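Second progress report to the Woltier small grants fund
Project: The Mabaso Shirt Library, Govton
Period covered: October to December

Hello again, and thank you for the kind note after the first report. I've tried to keep to your headings this time, though I've wandered off them in a couple of places. The short version is that the shirts are coming in faster than I'd planned for, the lending has started, and most of my autumn went on the bit in the middle, which is getting a heap of crumpled shirts into a state where somebody would want to wear one to an interview.

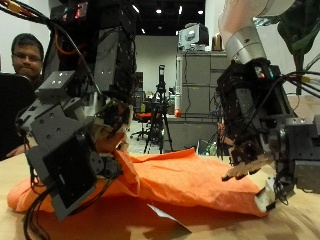
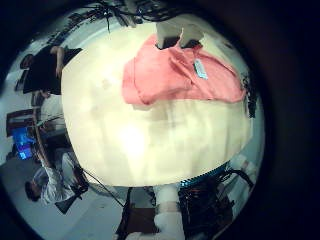
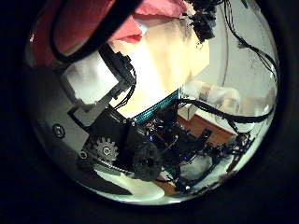
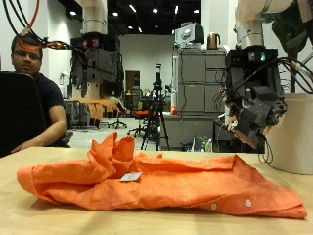 Last picture: the orange button-up on the table, with its tag and two of its buttons showing.

Where we've got to

When I wrote in September we had 40 shirts on the rail and a lot of hope. We've now passed 100, all checked over and logged, and the target of 200 by the end of the grant looks perfectly doable. I did worry in October, when we had a run of bags with almost nothing usable in them (one was entirely single socks and a bath mat), but then Girnov, the dry cleaner's on the high street, let us leave a collection bin by their counter and it's been steady ever since. People hand in better things at a dry cleaner's, I suppose because they're already thinking about their clothes when they walk through the door.

Lending opened in November. A borrower can take two shirts for a fortnight and there's no form to fill in beyond a name and a phone number. I'd drafted a much longer one and then tried filling it in myself, and got so fed up by the second page that I binned it. Everything lent in November has come back apart from one blue check, and the borrower rang to say he'd got the job and could he hang on to it. I said yes! I hope that's all right with you. I've put it down as a gift in the log.

Colour

You asked in your note whether we were getting "the right sort of thing", and I'd like to push back a bit there, in a friendly way. My first instinct was to keep white and pale blue and pass everything else on. Then a couple of borrowers told me they'd sooner not look as if they'd come to wait on the tables, so I've been holding on to the brighter ones as well – the orange, a mustard, a green that's nearly turquoise. They go out more often than I'd have bet on, mostly to people starting in shops and salons. The orange is a difficult one to log, mind you. Under one light I'd call it orange without thinking twice and under another I'd swear blind it was pink. I've stopped arguing with myself and now write down the colour it looks by the window in the daytime.

Sorting and folding

Most of the work happens on one wooden table, and the order of things has changed since September. We used to fold first and check afterwards, which was daft, as anything with a missing button had to be unfolded again. Now a shirt goes down flat on the wood and gets looked at before anything else. Collar first, then cuffs, then down the front where the buttons are, then turn it over for the back and the hem. If it passes, it gets buttoned at the top, the middle and the bottom, sleeves in, sides in, and up in thirds.

Collars are where most of the time goes. A shirt that's been squashed into a bag comes out with all the cloth gathered up round the neck in a great ruffled lump, and you can't fold your way out of that. You have to pull the shoulders apart, lay the collar open and start again from there. I've written this up as a single sheet and it's taped to the wall over the table at home too, where it's had no effect on my family whatsoever.

Synthetic shirts crumple differently from cotton ones. The cotton stays where you put it. The slippery ones slide off the table if you leave an edge hanging over, so the rule now is that everything is on the wood before you let go. Very dark shirts get done in the morning, when I can see the lint.

On a good morning I can get through 20 shirts, start to finish. On a bad one I find a mark on the first cuff and lose half an hour to it.

Labels

This is the part I got wrong, so I'd better own up. I bought card tags on string in September out of the equipment line, and they've been a nuisance. They catch in the buttons, they come off in the wash, and one borrower went through a whole interview with his hanging out at the back. We've changed to small sew-in labels with just the log number on them, in the side seam where they don't show. It takes longer to put them in but you only do it once. The card tags will get used up on coat hangers for the size markers, so they haven't gone to waste.

While I'm on labels, please could any future guidance for projects like ours mention care labels? Half the shirts arrive with theirs cut out, and then it's guesswork on the temperature. I wash everything without a label cool and hang it up, and so far I've only shrunk one. It was a nice one, too.

The room

Nothing dramatic. The filing cabinet is still the best thing in it. The drawers are now sorted by collar size, with spare buttons in the bottom one, in old jam jars. The copper-coloured kettle lives on top and gets more use than anything else we own. I'd asked you in the summer about shelving and I'd like to withdraw that request if I may, as folded shirts on open shelves just gather dust and the drawers do the job perfectly well. What I'd like to do with that money is set out below.

Money

We're under on equipment and slightly over on washing. The overspend is powder and electricity, and it's there because more shirts came in than I'd allowed for. The full sheet is attached with the receipts, in date order this time. Two things I'd like your agreement on:

Moving the shelving money across to laundry, so that we can carry on at this pace up to the end of the grant.

Buying a second ironing board. The one we have is a child-sized thing that came with a donation and I'm bent double over it. A steamer would be lovely for the synthetics, but the board comes first.

What's next

January is for women's blouses, which we've been asked for again and again and have hardly any of. Girnov have said I can put a card on the bin saying so. I also want to try evening opening on a Thursday, from six until eight, for people who can't get to us in the day. The job club in Govton has asked if they could bring a group round, and I've said yes to that, a few at a time, since we've only the one mirror.

There are still bigger collar sizes to find. We've plenty of fifteens and next to nothing above a seventeen, and I've had to send two people away with nothing that fitted, which I hated doing. If anybody at your end is having a clear-out, do send them our way.

I'll write again in March with the final numbers. If you'd like to come and see the rail before then, any morning suits me – just give me a ring first so I can clear you a chair.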